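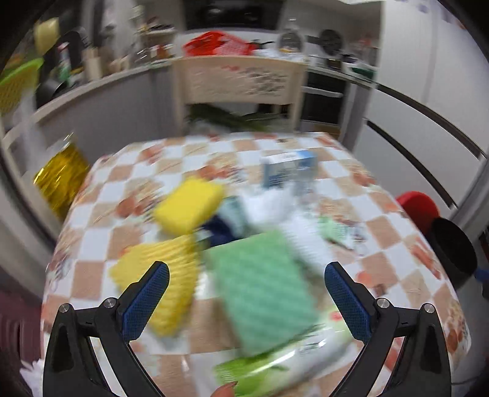

Chapter 8
Cloths, Sponges and the Water They Carry

What you will learn in this chapter
How a cloth takes up water and how it gives it back
Why the same cloth can clean one surface and dirty the next
How to choose a material for the job in front of you
How to wash, dry and store wiping materials
When a cloth or sponge should be thrown out

Key words
absorb, capillary action, cellulose, colorfast, cross-contamination, lint, microfiber, pore, residue, wring

When Nazma Amarasinghe started her first housekeeping job, at a tall hotel in Larnville, she was given a cart, a list of rooms and one afternoon of training, most of which went on how to fold the end of a toilet roll. She still remembers room 1508. There was a long mirror over the desk, and she wiped it, and it streaked, and she wiped it again with more spray, and it streaked worse. She used up most of a bottle on that mirror. In the end an older colleague, Mehrangiz Babaei, looked in to see what was keeping her, took the cloth out of her hand, felt it and said, "This one is full." She gave Nazma a dry one from her own cart and the mirror was done in a minute.

We like to begin the chapter with that story because almost everyone who cleans, at work or at home, has stood in front of that mirror. We blame the spray, or the glass, or the light coming in at the wrong time of day. The cloth is so ordinary that we forget to suspect it. In Chapter 7 you spent a good deal of time on cleaning products, on what soap does to grease and what acid does to lime, and you may have come away thinking that the liquid does all the work. It does a share of it. It loosens the dirt. But loosened dirt is still dirt, and it will dry right back onto the counter unless something picks it up and takes it away, and that something is the subject of the next several lessons.

8.1 Where does the water go?

Pour a spoonful of water on a plate and touch one corner of a dry paper napkin to it. You have seen what happens a thousand times, but please do it once more and watch slowly. The water climbs. It moves up into the napkin against the pull of gravity, quickly at first and then more and more slowly, until it seems to get tired and stops.

Water is drawn to many of the materials we make cloths and paper from. It is also drawn to itself, so that when the first bit of water creeps along a fiber it tugs its neighbors along behind it. In a wide space, such as the inside of a drinking glass, this pull is too weak to lift the water far. In a very narrow space, such as the gap between two cotton threads, it is strong enough to carry the water a good distance. We call this capillary action. It's the same thing that helps wax rise up a candle wick, and it's the reason the bottoms of your pants get wet well above the depth of the puddle you stepped in.

A cloth, then, is a great many narrow spaces held together by thread. A sponge is much the same idea in a different shape, with holes in place of gaps. The holes in a sponge are called pores, and if you cut an old one in half (do, it's worth the sacrifice) you will find large pores you can easily see and, in between, walls that have smaller pores of their own. The large ones fill and empty easily when you squeeze. The small ones hang on to their water, and a sponge that feels well squeezed is still carrying more than you would guess.

Every cloth and every sponge has a limit. Once the spaces are full, no more water can get in, and a full cloth dragged across a wet counter only pushes the water from one end to the other. Mehrangiz could feel this with her fingers. After the activity at the end of this section, we hope you will be able to as well.

8.2 A short tour of materials

Students often ask us which material is best, and our answer disappoints them every year: it depends on what you spilled and where. Still, a few general remarks will help you around the supply closet.

Cotton is the old friend. Cotton fiber is nearly all cellulose, the stuff that plant walls are built from, and cellulose takes to water very happily. Cotton stands up to hot washing, gets softer with age and can be cut from worn-out sheets and T-shirts for no money at all. Its weak points are that it sheds lint on glass and that it takes a long time to dry when it is thick. A new cotton towel may also hardly absorb anything until it has been washed, because of finishes left on it at the mill. If you have ever tried to dry dishes with a brand-new towel and found yourself just moving the drops around, now you know why.

Cellulose sponges and sponge cloths are also made from plant material, usually wood pulp, sometimes with cotton added for strength. A sponge cloth is thin and floppy when wet and stiff as a cracker when dry. Because it is thin it dries fast, and people who are fussy about smells tend to like it for that reason.

Plastic foam sponges are springy wet or dry. They don't take up water as eagerly as cellulose does, but they hold suds nicely and keep their shape.

Microfiber is made of very fine synthetic threads, often split along their length so that each one has sharp little edges and valleys. Those valleys pick up dust and thin films of grease very well. Microfiber must never be washed with fabric softener, which coats the threads and fills up the very spaces you paid for. It should be kept away from high dryer heat too.

Paper towels are used once and thrown away. That makes them costly over a year, and it also makes them the right choice for raw meat juices, for pet accidents and for anything else you would not want to meet again on Thanksgiving.

8.3 The traveling cloth

Hongjun Kong taught kitchen practice at the Bredow school for many years, and he had a demonstration that his former students still talk about. He would mix a little beet juice into a bowl of water, dip a clean white cloth in it, wring the cloth as hard as he could and then wipe down a white cutting board, a faucet handle, the refrigerator door and his own apron, in that order. Then he would stand back and let the class look at the pink. He hardly needed to say anything, though knowing Hongjun he usually said a great deal.

Beet juice can be seen. Bacteria can't, and they travel in just the same way. When a cloth carries something harmful from one place to another we call it cross-contamination. You will meet the word again in the chapter on food storage, but the wiping cloth is where it most often begins in a home kitchen.

The usual cure is to give each cloth one territory. Many workplaces do this by color, with one color for bathrooms, another for kitchens and another for glass and furniture. Which color goes where differs from one workplace to the next, so ask on your first day and don't trust what you learned at your last job. At home you can do it with colors, with shapes or simply by keeping the cloths in different drawers. Any system will work if everyone in the house knows what it is.

Activity 8A: When is a cloth full?

You will need a measuring cup, 500 milliliters of water, a wide bowl, a kitchen scale and 3 different wiping materials, all dry and all close to the same size.

Weigh the first cloth dry and write the number down. Pour the water into the bowl and lay the cloth in it until it stops taking any up. Lift it by one corner, let it drip until the drips slow to one every few seconds, and weigh it again. Wring it out over the sink with both hands and weigh it a third time. Top the bowl back up to the starting amount and repeat with the other materials.

For each one, work out how much water it held when full and how much was left after wringing. Then close your eyes and have a partner hand you the cloths one by one, some full and some wrung out. Try to learn the feel of each. Compare your numbers with another pair. They won't match exactly, as some of us have stronger hands than others, and that is worth writing down in your notes as well.

Talk it over

Leidy Tello runs the laundry at a small nursing home in Povness. She has noticed that the kitchen cloths come down to her in a closed plastic bag, still damp, and sit overnight before they are washed. The cloths look clean after washing but smell sour as soon as they are wet again. What might be happening in the bag? What one change would you suggest first, and whom would you need to talk to about it?

Before you go on to Section 8.4, look in on the cloth or sponge beside your own sink at home. Note what it is made of, where it is kept between uses, and whether air can reach both sides of it. Bring your notes to class, as we'll be using them to plan a drying rack.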